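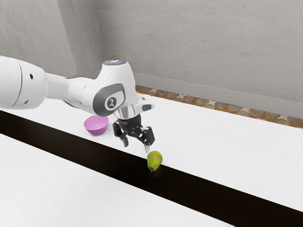
Ela handling cell: planning gallery

Bamer site, fruit handling bench
Page kept by Marjan Ghaffari. Purchasing queries to Meinir Jarman.

Ela is the working name for a single-arm pick and place cell proposed for the sample room at Bamer. The job is to take single pieces of fruit off a bench and put them in a container for weighing. The equipment has not been ordered. The layout is being worked out in simulation first, and the budget is being built from the layout.

The request goes in as one capital item with 6 lines: arm, gripper, bench, guarding, installation and spares. The notes follow that order. Quotes from Lloyd and Lundex are held in the purchasing folder and are not reproduced on this page. Both are valid until the end of March.

Bench view, simulated

White arm, black two-finger gripper, fingers open, with the right fingertip just over a green pear. The pink-purple bowl stands on the white top to the left. The pear is on the black strip between the two white tops.

Arm

Reach drives the price more than payload does. A pear is a light load for any arm we have been quoted. The requirement is 800 mm from the base centre to the far pick position, measured with the gripper fitted and pointing down. Catalogue reach is normally given to the wrist, so the two figures should not be compared directly.

Lloyd has quoted an arm that meets the requirement with the base on the bench. Lundex has quoted a shorter arm with a raised pedestal. The pedestal is a separate line in the Lundex quote and has to be added back before the totals are compared. Mounting holes on the pedestal do not match our existing base plate.

Controller location is still open. Under the bench is the shortest cable run, but the room is hosed down at the end of the afternoon shift. Allow for a wall cabinet.

Gripper

Two-finger parallel type, electric. Compressed air is available in the packing hall but has not been run to the sample room, and the cost of the extra pipework was enough to rule out a pneumatic unit for this stage.

Fingertips are a consumable. Firm pads mark ripe fruit. Soft pads wear and pick up juice. Both suppliers offer blank fingertips that can be machined here, and the budget should carry blanks from the first year. Flange adaptors are to be quoted with the gripper, never separately. On the last project the adaptor was left off and added 2 weeks to commissioning.

Stroke must suit the widest fruit in the sample range with clearance on both sides. Use the current size chart, as the old one stops short of the larger pears.

Bench

Two tops with a divider between them, in the same arrangement as the model. The colour of the divider is a vision question and should be settled before the bench is ordered. Dark surfaces give good separation from pale fruit and poor separation from shadow. A glossy finish is cheaper to clean but throws reflections under the room lights. Request a matte sample from each bench supplier.

Top height is to be fixed by the arm base, then checked against a standing operator. Levelling feet are required. The sample room floor falls towards the drain.

Bowls

Any open bowl with a stable base will do for trials. The production container has not been chosen. Rim height affects the approach path, so the programming allowance should cover one change of container. A second change would be charged at the integrator's day rate.

Guarding

Risk assessment comes before the guarding quote. Lundex has included light curtains on two sides. Lloyd has left guarding out and noted it as "by customer". A fair comparison needs the same guarding priced into both. Meinir has asked a local fabricator for a fixed-panel price with one interlocked door.

Running the arm at reduced speed without full guarding is being considered. The cycle time needed is modest, and the sample room does not feed the main line directly. This option still needs the risk assessment and should not be used to cut the line before that is done.

Installation and programming

Lead time on the arm is 8 weeks from order with either supplier. Bench and guarding can be made in that period. Electrical work should be booked when the order is placed and not when the crate arrives.

The simulation model will be handed to whoever wins the work. Waypoints can be carried across, but grip width and approach height will have to be set again on real fruit. Pears vary in shape and do not always lie the same way, and the model holds only one. The programming line therefore includes time on site with mixed fruit.

Spares

One set of fingertips, one gripper cable, one teach pendant cable, fuses. A spare gripper was priced and taken out. It can go back in if the final figure is under the approval limit.

Still open

Divider finish, waiting on samples.
Controller cabinet position.
Pedestal base plate, if Lundex is chosen.
Warranty start date. Lloyd counts from delivery and Lundex from acceptance.
Training places for the afternoon shift.

Corrections to line items go to Marjan with the quote number. Please do not contact either supplier about price while the comparison is open.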